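Local News | Schools | 4 min read
2 comments | 93 shares

Stastdale schools want lighter backpacks, but the numbers behind the plan are thin

The Stastdale school district wants students to carry less. Under a plan put before parents in December, every child in grades four through eight would be asked to keep a packed school bag under a set share of body weight, with spot checks at the front door and a letter home for families whose children go over.

It sounds sensible. Few parents have lifted a middle schooler's bag and thought it should weigh more. But the case the district has made so far rests on one small survey, one outside company and a good deal of hope.

The survey was carried out by Rullier, a consulting firm hired by the district last spring. It weighed the bags of 424 students over a single week and concluded that many were "carrying at levels of concern." The summary handed to parents does not say what a level of concern is. It does not say which week was chosen either, and that matters a great deal. A bag weighed in the first days of a term, when textbooks are going home to be covered, is a different thing from the same bag in the middle of spring.
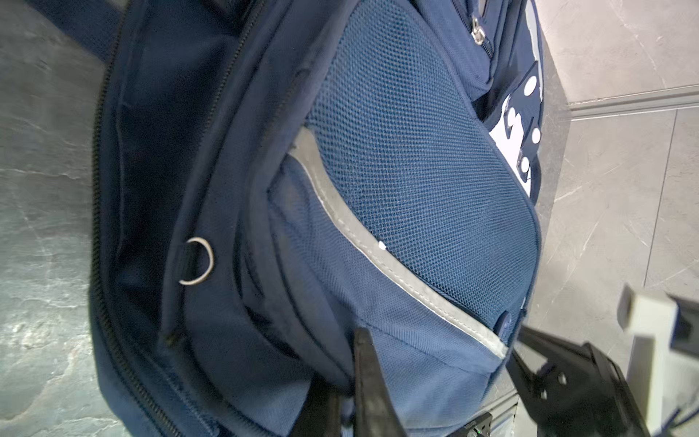 A navy backpack with a pocket open. The plan would cover bags of every type.

Rullier's summary also says students reported sore shoulders and backs. Students were asked about this on a form with two choices, yes or no, and without any question about sports, sleep or how long they sit at a desk. A 12-year-old who spent the weekend at a swim meet would count the same as one hauling three binders up a hill.

"I'm not against lighter bags. I'm against being told this has been studied," said Ingrid Ruiz-Ortega, who has two children at Pathak Middle School and asked the district for the full results. She was sent the same summary again, she said, this time with a cover page.

The district said in a written reply that the full results contain private student data and that it is "confident in the overall picture." Asked whether the data could be released with names removed, it said the question was being looked at.

Then there is the matter of where the weight comes from. Pathak took out most of its hallway lockers four years ago to make room for wider stairs, and students have carried their things from class to class ever since. The summary does not mention lockers. It does mention "family packing habits," and offers tips such as cleaning out the bag each night and putting the heaviest book closest to the back. Those are fine tips. They do nothing for a child whose schedule calls for a science book, a math book and gym shoes before lunch.

The plan comes with a price tag as well. Brerkar, a company that sells luggage scales and a line of padded school bags, would supply the scales at no charge for the first year. After that the schools would pay, though the figure has been left blank in the version parents received. Families whose children are over the limit would get a discount code for a Brerkar bag along with the letter. The district says this is a courtesy and that no one has to buy anything.

Perhaps so. It is still odd to see a health plan that ends in a coupon, and odder that the bag on offer has a frame and extra padding, both of which add weight before a single book goes in.
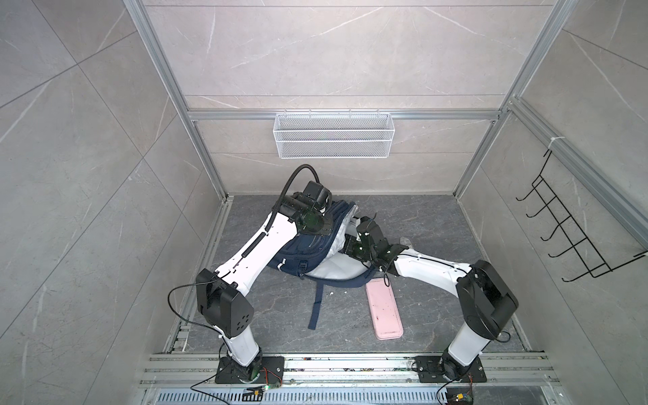

What parents are asking for

A letter signed by 93 parents asks the district to hold off on the checks until three things are made public: the full survey with names removed, the yearly cost of the scales and an estimate of what it would take to put lockers back at Pathak. It also asks for a second set of textbooks to be kept in classrooms, something teachers at the school have requested before.

The district has not said how it will answer. A spokeswoman said only that student comfort was "at the heart of everything in this plan" and that the checks would be friendly in tone.

Parents can send written comments to the district office until 4 p.m. on the last school day of the month. The board is due to vote on the plan after the winter break - with or without the missing figures.

Filed under: Schools, Stastdale, Parents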